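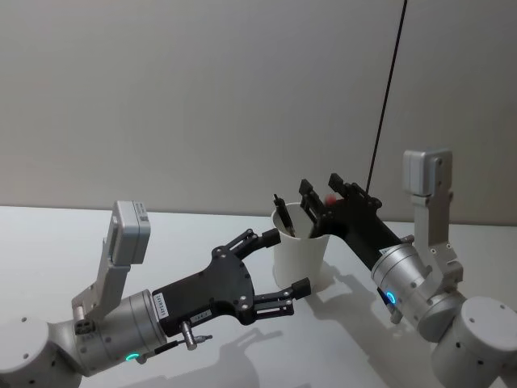 white cup, white table, gray wall

jessie_niven
ok so need opinions on paper cups. plain white ones, nothing printed. we go through a lot of them and somebody wants to switch to the Feritz ones cause they're cheaper per sleeve. case of 2000. I say they're flimsy. anyone used them for more than coffee?

posted 2024-09-08

rmacritchie
used Feritz all August. fine for cold stuff. rim is soft tho, squeeze it near the top and it goes oval on you. lower down its ok

hertta_o
disagree, had zero trouble with the rim. are you storing them somewhere damp? ours sit in the sleeve till needed. Clullov are the ones that go oval, had 3 sleeves of those and tossed most of them

rmacritchie
not damp. dry closet, top shelf. maybe a bad batch idk

jessie_niven
we don't drink out of half of them anyway. they end up holding pens, stir sticks, whatever. so what I care about is does it stay standing 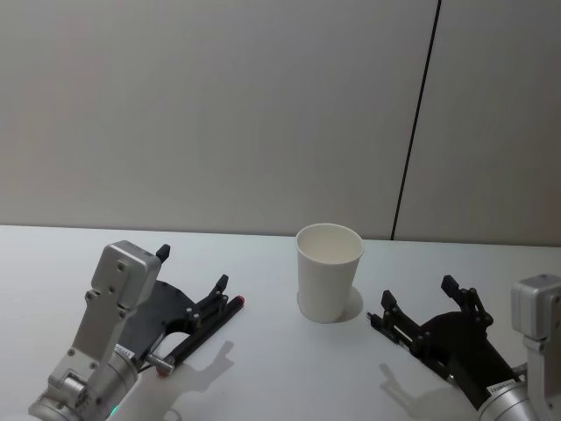
and does it tip if you bump the table. empty paper cup weighs nothing. the ones we have now slide before they tip, kind of like that about them. white tabletop, pretty smooth, so no grip at all

purves_a
put something in the bottom. few coins, dry rice. done

hertta_o
rice gets everywhere when it does go over. ask me how I know. washers are better

purves_a
its a paper cup, if it goes over it goes over. why are we spending money on washers

jessie_niven
lol. ok but the price. 17 a sleeve vs 13 for Feritz, that adds up for us

rutherford77
late but I'd go mug. buy a few cheap ceramic ones, stop buying sleeves. pens in a paper cup looks like a dentist waiting room

rmacritchie
mugs get stolen. every one of ours walked off

rutherford77
then get ugly mugs

jessie_niven
no mugs, no place to wash anything. paper stays. also tall stuff in a short cup is a whole other problem, leans on the rim and pulls it sideways

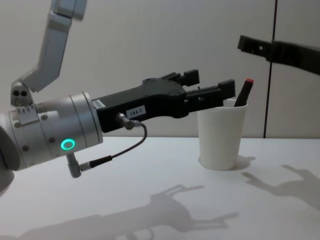 so whichever one has the stiffer rim wins I guess. anybody tried doubling them? one cup inside another

hertta_o
yes double works. stiffer, bit heavier. but then your using two so there goes the savings

purves_a
only double the ones that hold stuff. singles for drinking. not hard

rmacritchie
Ritchie does a thicker wall one, costs more, I'd take that over doubling. ask for a sample sleeve befroe you buy a case of anything

jessie_niven
ok will ask for samples from both. still think Feritz is going to be flimsy but fine

hertta_o
they're not flimsy!! post back when you get them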